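3.2 Cask selection and sensory assessment

The cider brandies examined in this study were drawn from the bonded store at Bamley, where Psarras has kept a continuous record of cask movements since the store was opened. The record lists 1,078 casks, of which almost 800 had held spirit for long enough to be considered. Casks that had been topped up from another vessel were left out, as were those re-charred during their working life. The remaining casks were grouped by the wood of the staves and by the floor of the warehouse on which they had been laid down.

Samples were taken in May by Pappas and Siqueira under the supervision of the warehouse keeper. Each sample was drawn from the middle of the cask with a glass valincher, passed through a coarse paper filter to remove char, and sealed in brown glass. No sample was reduced with water at the store. Reduction to tasting strength was carried out later at Modton, where the mineral content of the water could be held steady from one session to the next.
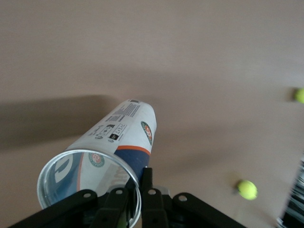
Figure 2. Printed cylindrical can with a dark blue band and a round logo near its closed end.

The tasting panel met in a room kept free of cooking smells and perfume. Samples were served in covered tulip glasses, and the order of serving was changed for each member. Panel members scored the nose before tasting and were asked not to return to it afterwards. The terms used for scoring followed the list drawn up by Politis and Tsolakis for aged fruit spirits, with two additions: "baked apple skin", which earlier panels had tended to record under caramel, and "damp cellar", which had been recorded under several headings.

Agreement between members was good for the wood-derived terms and weaker for the fruit terms. The gap was widest for spirit from the ground floor, where the air is damper and the loss of strength over time is greater. Kokkinos has argued that such spirit passes through a period in which the fruit is masked by tannin and later returns. The present scores are in keeping with that view – although they do not test it, as no cask was sampled more than once.

A separate question concerns the effect of the earlier contents of the cask. Spirit from former sherry casks was marked higher for dried fruit and lower for fresh apple, as expected. Spirit from the casks supplied by Prasent, which had held a fortified wine of a lighter style, did not differ clearly from the refill oak group on either term. The supplier's papers give the type of wine but not the length of time it spent in the wood, and the group was therefore kept apart in the comparisons reported in Section 4.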